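Kátia Aguiar
Housekeeping Methods, project report
7 March 2025

My project was about cleaning a bathroom sink, and yes, I got some looks when I signed up for it! But I picked it because I've been wiping sinks my whole life and had never once thought about the order I do it in. I wanted to find out how much water you really need, and whether the cloth matters as much as the stuff in the bottle.

The sink I worked with is a white washbasin on a white vanity with two doors, the kind you find in a million small bathrooms. It has a single-lever chrome faucet and a round chrome stopper in the drain. The cloth is dark blue, which I liked a lot (you don't lose it against the white).
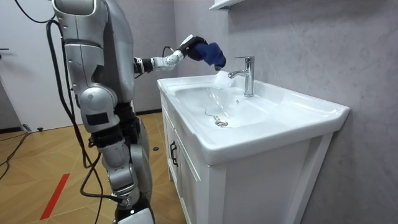
My first plan was to let the tap run the whole time, the way my aunt does it. I held a measuring jug under my faucet at home for the length of one normal cleaning and got 13 liters, and I wasn't even being slow. So I changed the method: soak the cloth under the tap, turn the water off, wring it out, wipe, and only open the tap again for the rinse. With that I got down to a jug and a bit — much better, and my arms got a workout from all the wringing.

For the cleaner I tried Cletari and Hulter, both at 25 milliliters on the cloth. Cletari smells nicer. Hulter foams more and then you spend forever chasing the foam, so I stuck with Cletari for the rest of the project.
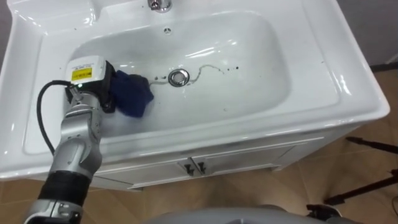 The part I kept getting wrong was the floor of the bowl. Dirt likes to settle near the drain, and on white ceramic even a thin dark streak shows from the doorway. If you scrub in circles you just push it around. What worked best for me was starting up at the rim, going down the walls, and then pulling everything toward the drain in short strokes. I always forgot the overflow hole, so I wrote it on my hand for the last few tries.

If I did this again I'd test a sponge too, and I'd like to try it in August when our water at home gets really chalky.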